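Re: [grippers] Telach or Beno jaws for flat things
14 Aug 2019 — posted by the list member at Akemel
Print this message | E-mail this message

Simulated run 702, Telach jaws open, framed panel still to be reached. 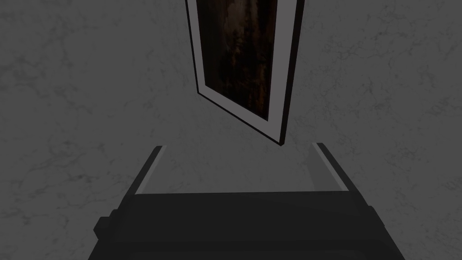

Chien wrote:
> Try the Beno jaws before you blame the controller. Flat things want thin tips.

Fine, Beno goes in tonight — same 114 starts, same controller, which I shall go on blaming in private. Logs to follow, should anyone enjoy those.

Contact the list owner | Back to top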